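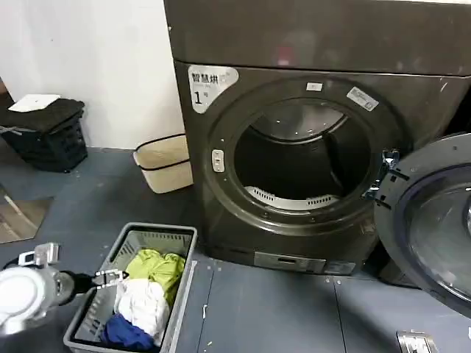

洗濯物ロボットアームを買う前に測っておくこと、お金を取っておくこと

2020年8月22日 更新

カゴから洗濯物をつまんで乾燥機に入れる、あの作業だけを機械に任せたい!と思い立ってから、カタログを集めたり、床にしゃがんでメジャーを当てたり、家計簿とにらめっこしたりの日々が続いています。アーム本体の値段ばかり見ていたら、まわりの細かい出費がどんどん出てきて、途中で一度予算を組み直しました。同じことを考えている人もいるかなと思うので、買う前の段取りをメモしておきます。ロボットの性能比較は詳しい人のサイトにおまかせして、うちみたいな普通の家で置く場合の話です。

まず、どこまで任せるかを紙に書く

私は最初「洗濯ぜんぶ」と書いて、見積もりを見てそっと消しました(笑)。洗う、運ぶ、入れる、出す、たたむ。この中でどれを頼むかで、必要な機械がまるで違います。うちは「カゴの中のものを一枚ずつ乾燥機に入れる」だけに絞りました。たたむのは相変わらず私です。テレビを見ながらやるので、そこまで苦じゃないんですよね。

扉の開け閉めも、欲を言えば任せたいところ。でも扉は人が開けておくと決めたら、見積もりの候補がぐっと増えました。前開きの扉って全開にするとけっこう場所を取るので、開けた状態で人が横を通れるかも必ず試してみてください。うちは残り27センチ。体を横にすれば通れるけれど、カゴを抱えていると無理でした。

測る場所は乾燥機だけじゃない

乾燥機の幅と奥行きは、みなさん測ると思うんです。忘れがちなのがこのあたり。

・床から投入口の下のふちまでの高さ
・投入口の奥行き。アームの先がどこまで入るか
・扉を全開にしたときの、扉の先から壁までの距離
・カゴのふちの高さと、中の深さ
・乾燥機の横に置いてある収納ボックスのはみ出し

最後のが曲者で、柔らかい布の収納って、中身が増えるとふくらむんです。空っぽのときに測って「よし、いける」と思ったのに、タオルを詰めたらアームの通り道にお腹が出てきた。測るときは普段どおり詰めてから測りましょう。

それから投入口のまわりの丸いパッキン。ここに金属の指先が当たるのが心配で、通り道を少し内側に取りたいと相談したら、口の小さい乾燥機だと余裕がなくなりますよと言われました。なるほど、乾燥機を先に買ってしまう前に聞けばよかった。フィルターの位置も見ておくといいです。投入口の下側に付いているタイプだと、掃除のたびに人の手がそこに入るので、アームを引っ込めておく場所がいります。

カゴは穴あきのプラスチックが無難

うちには布のカゴと、柳っぽい編みカゴと、穴のあいたプラスチックのカゴがあります。アームに使わせるなら、断然プラスチック。ふちがしっかりしていて形が変わらないので、毎回同じ位置に置けば同じ形でそこにいてくれます。布のカゴは見た目が好きだったんですが、ふちがくにゃっと倒れて、中の服が隠れてしまうんですよね。

買い替えるなら浅めのものを。深いカゴだと底の一枚に届かせるために長いアームが必要になって、そこで値段が跳ね上がります。カゴを浅くするほうがずっと安い!うちは深さ34センチのをやめて、もっと浅いのにしました。置き場所は床にマスキングテープで四角く印をつけておくと、家族が適当に戻してもすぐ直せます。床が暗い色なら白いテープが見やすいです。

二本指か、ほかの手か

カタログを見ると、アームの先につける「手」がいろいろあります。平行に閉じる二本指、やわらかい指が何本もあるもの、吸盤タイプ。布をつまむなら、私は二本指で十分という考えです。構造が簡単で、指先の部品だけ交換できるものが多い。吸盤は布だと空気が抜けるので候補から外しました。

気をつけたいのは指先の角。ニットやレースを引っかけそうな形のものもあるので、指先にかぶせるゴムのキャップが別売りであるかどうかを聞いておくといいと思います。消耗品ですから、これも予算に入れて。

お店で聞いたことと、見積もりの読み方

相談に行ったのはCletsteadという住宅設備のお店です。家電売り場というより工務店に近い雰囲気で、床の強さの話から始まったのでびっくりしました。アームって本体の重さだけ見てもだめで、腕を伸ばしたときに台ごと倒れないよう固定が必要なんですね。床にビスを打つか、重い台に載せるか。賃貸の人は重い台一択になると思います。

候補に残ったのは二つ。Pliltanceのほうは台と腕と手がセットで、設置にも来てくれる代わりにお高め。Stüberのほうは腕だけなら手頃なんですが、台も手も別売りで、足していくとあまり差がなくなりました。一枚目の数字だけで比べると、ここで絶対に間違えます。私は間違えました。

見積もりをもらったら、横にこんな欄を自分で書き足してみてください。

本体
手(予備の指先も)
台と固定
設置と調整に来てもらう費用
電源まわりの工事
一年目の保守
二年目からの保守
カゴや収納の買い替え
使わなくなったときの引き取り

空欄が残ったところが、お店に電話して聞くところです。うちの場合、空欄は3か所ありました。いちばん言いにくそうに教えてくれたのが引き取りの費用で、家電のようには回収してもらえないらしいんです。これはお店によって違うはずなので、必ず確認を。

予算の上限は先に決める

うちは最大100万円と決めました。決めた時点で、夫婦で紙に書いて冷蔵庫に貼りました。こういうのって見ているうちに「あとちょっと足せばカメラのいいのが」となるんですよ、恐ろしい。

全部を本体に使い切らないこと。使い始めてから「照明が足りない」「乾燥機の位置を少しずらしたい」が出てくるので、その分は別の封筒にしておきます。乾燥機が黒っぽいと中が真っ暗に見えて、カメラで位置を合わせるタイプのアームは苦手にすることがあるそうです。クリップ式のライトひとつで済むかもしれないし、済まないかもしれない。封筒の出番です。

位置合わせのソフトはClurnumという月払いのものをすすめられました。月払いは小さい金額に見えるので、使うつもりの年数をかけてから表に入れます。これをやらないと上限なんて簡単に超えます。

借りて試せるなら借りる

買う前に短期で借りられるか、これはぜひ聞いてください。借りるなら季節は冬がおすすめです。2月の洗濯物って厚手のものばかりで、重いし絡まるし、いちばん条件が厳しい。夏の薄いTシャツで気持ちよく動くのを見て決めると、冬に泣くかもしれません。

試すときは、いつもの服をいつもどおりぐちゃっと入れること。お客さん用にきれいに並べたらだめですよ。色もばらばらのほうがいいです。白い服ばかりが重なると、人間の私でもどこからどこまでが一枚なのか分からないですし。タイツと長袖と、あとフード付きのもの。これを混ぜておけば、だいたいの困りごとは借りている間に見つかると思います。

あと、床に物を置かないクセを今のうちから。小さい金具や洗濯ばさみが落ちたままになっていると、台を動かすときに噛むんです。うちはアームより先に、床の片づけのほうで家族会議になりました。

うちの今の状況

表の空欄はあと一つ、保守の二年目からの金額待ちです。返事が来たらPliltanceで本契約の見積もりをもらうつもりで、台は乾燥機の左側に置く案で進めています。扉が右に開くので、反対側が空いているほうが私には使いやすいかなと。左右どちらにするかは、扉の開く向きを見てから決めてくださいね。金額が出そろったら、このページの表に書き足します。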